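2021-03-22

Indigo vat, second go. Notes while I still remember, will tidy later (won't).

Vat was sulking when I came in. Surface flat, no bronze skin on it, liquid more blue than yellow-green. Smelled ok. Tested a strip of the Storkska cotton, one minute under, came out pale and stayed pale. So the vat had gone out of reduction overnight, same as the February one.

Fixed with:

- warmed it back up slowly, lid on
- 40 g fructose, stirred in at the edge, no splashing
- a bit more lime, maybe a teaspoon and a half (didn't weigh, should have)
- left it alone for 3 hours. Really alone this time

After that the skin was back and the liquid under it was the color of weak tea going green. Test strip no. 2 went green to blue in the air like it's meant to. Marked it and pinned it in the book, page opposite.

I think what killed it was the bucket. The new one from Fagerlund is wide and shallow and there's just too much surface for the air to get at. The old tall one held for weeks. Moving back to the tall one as soon as someone finds where the lid went.

Main lot: 285 g dry weight of cotton, scoured the day before with soda ash. Scour water came out the color of dark beer, so that fabric was nowhere near as clean as the Losura label claims. Second scour on the next lot, no arguments. Rinsed till clear, wrung out, went into the vat damp.

Dips:

1. two minutes, aired 15. Patchy at the fold lines
2. two minutes, aired 15. Better. Kept it moving under the surface
3. five minutes, aired till I'd had lunch. Good solid mid blue
4. five minutes again. Getting to navy now
5. one minute only, vat was tiring
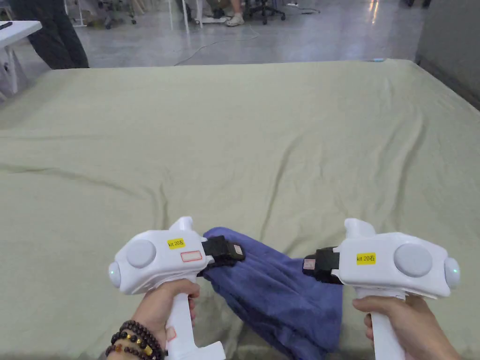 Rinse took forever. First three rinses dumped a lot of blue, then a splash of vinegar in the fourth to knock back the lime, then two plain. Water still had a tint at the end but a white rag rubbed on a corner picked up only a trace. Compare the February batch which came off on everything incl. my sleeves.

Things I'd change:

- more short dips, fewer long ones. The five minute dips didn't buy much depth and I think they pulled some dye back off
- let it air fully before going back in. I rushed between 1 and 2 and that's where the patches started
- gloves without holes
- skim the flower off before dipping and put it back after. Forgot on dip 3, got a couple of coppery specks near the selvage. They mostly rinsed out

Costs, quick. The Nollovum powder is dearer than the old stuff but it goes further, and it ground in with hardly any lumps. Used marbles in a jar with a little warm water, shook till my arm gave up. Much better than the mortar. Keep the jar, it's labeled, do NOT wash it out for jam or whatever.

Lightfast test: cut four strips, half of each covered in foil, taped inside the south window. One from each of dips 1, 3, 4 and one from the Feburary batch for shame. Leave them be please. If you need the window tape there's more in the drawer under the scale.

Open question – is the lime too coarse? There's a gritty layer at the bottom that never really settles into the sludge, and if I dip too deep the cloth comes up chalky. Had to shake out the last piece twice. Could sieve it. Could also hang a net in the vat halfway down so nothing touches bottom, old curtain would do it.

Vat left at: warm, lid on, blanket round it, stirred once clockwise. Fed a pinch more fructose. Needs checking in the morning before anyone puts anything in. If it's blue underneath, dont dip, feed it and wait.

Order: soda ash (nearly out), pH strips, another 1,000 ml measuring jug to replace the cracked one. Ask Fagerlund if they do the tall buckets with a clip lid.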